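4. Safe working at the table cell

4.1 Before you switch on

This section applies to all Nendley table cells fitted with a two-finger gripper. Read it together with the site rules. Where the two differ, follow the stricter one.

1. Check that the cell log shows no open faults.
2. Check the emergency stop. Press it, try to start the arm, and confirm that it does not move. Release the button and reset from the Wurico control box.
3. Run a hand along the arm cable with the power off. Look for cuts, flattened spots and loose clamps. A cable that runs along the back of the table must stay behind the work area for its whole length.
4. Clear tools, cups and packaging off the table.
5. If a cloth is used, pull it tight and fix it at the corners. Small ripples are acceptable. Folds high enough to catch a fingertip are not.

CAUTION: Do not let the cloth hang where a person standing at the cell could tread on it or pull it.

4.2 Setting out the parts

1. Place the container first, then the parts.
2. Leave enough space between parts for the open fingers to come down on either side of one without touching the next.
3. Keep round parts well in from the edge. They roll if the table is knocked.
4. Take your hands away and step back behind the floor line before you enable the arm.

Note: The supplied sorting program, Kamel, expects one container only. Jobs with two or more need the extended program — see section 7.

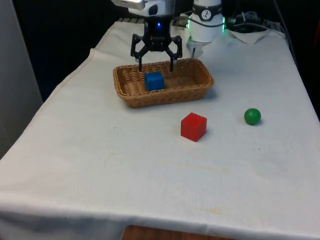 Approach height is the setting most often left wrong after a change of container. It must be set from the rim and not from the table, and it must be set again each time a container is swapped, even for one of the same type. Woven baskets vary from one to the next, and a thick rolled rim such as this one has to be measured at its highest point. Parts already inside, like the blue cube, count as obstacles when the next part is lowered in. With the fingers open, check the clearance on both sides before allowing any move below rim height.

4.3 First run

1. Select reduced speed.
2. Run one full pick and place with a hand on the enabling switch.
3. Watch the fingers, the cable and the container. Stop if the container shifts.
4. If the first cycle is clean, run it twice more before going to working speed.
5. Write the program name and approach height in the log.

CAUTION: Never reach into the container while the arm is enabled, even when it is standing still. A paused program can restart without any sound. If a part has to be moved by hand, press the emergency stop first.

4.4 Routine checks

Finger pads: inspect every 2,000 cycles, replace at 3,000.
Cable clamps: inspect whenever the pads are replaced.
Full service: every February, by a Brenov service engineer.

Fault code 103 means that the gripper has closed without finding a part. Clear it once. If it comes back on the same part, stop the job and report it.

Section last revised September 2, 2026.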